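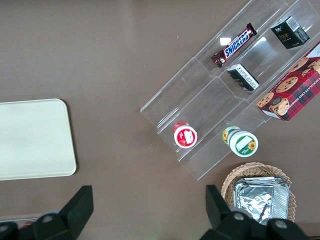
Counter display trial, clear three-step stand with mixed stock, cream tray to the left.

Amton Corner Shop Project
Progress report to the Mirnus small grants desk
2021-04-04

Short one this time, stock delivery ate most of the week.

Where we are

Counter displays: started. We said in the application we'd get small items off the back shelf and onto the counter where people can reach them. First stand is being tried out now. Clear acrylic, three steps. Candy bar up top (Snickers), small boxed items on the top and middle steps, round red-lidded container on the lowest. Shortbread box leaned at the right end because it's too big to go flat on a step. Little sunflower tubs down by the low end.

Stand is set at an angle on the brown table for the trial, we like it better than square on. Want to see it on the real counter before deciding.

Problems so far
- Clear plastic picks up glare from the ceiling light. Worst near the top step. Will try moving the light or the stand, whichever is cheaper.
- Tall or wide packs don't belong on it. The shortbread takes over that whole end. Probably needs its own spot.
- Mixing food with the small boxed stuff (one says "face" on it) looks muddled. Next round we sort by type, snacks on one stand and everything else on the other.
- No price labels yet. The clip-on ones from Imhof don't grip the thin dividers. Looking at stick-on strips insted.

Trays: the plan is cream trays for loose items and for change at the register. Plain, wipe clean, no complaints. Would like a smaller size as well, the big one uses up a lot of counter.

Back shelf: cleared and wiped down. Two shelves still to relabel.

Money

Budget line for displays is $1000. We ordered 8 stands from Noro and 6 have come, the other two are on backorder. Invoice will be sent when the order is complete, they won't split it. Nothing spent yet from the signage line. Trays came out of the shop's own money so they are not claimed here.

Next
Sort stock by type and redo the trial stand
Price strips, test on one stand before buying for all
Chase Noro on the backorder
Move first finished stands to the counter in May

Need from you: an OK to shift a bit of the signage line over to price strips, if thats allowed. The form only has a box for moving money between years. An email reply is fine.

Receipts folder is up to date apart from the above. Next report after the counter is set up.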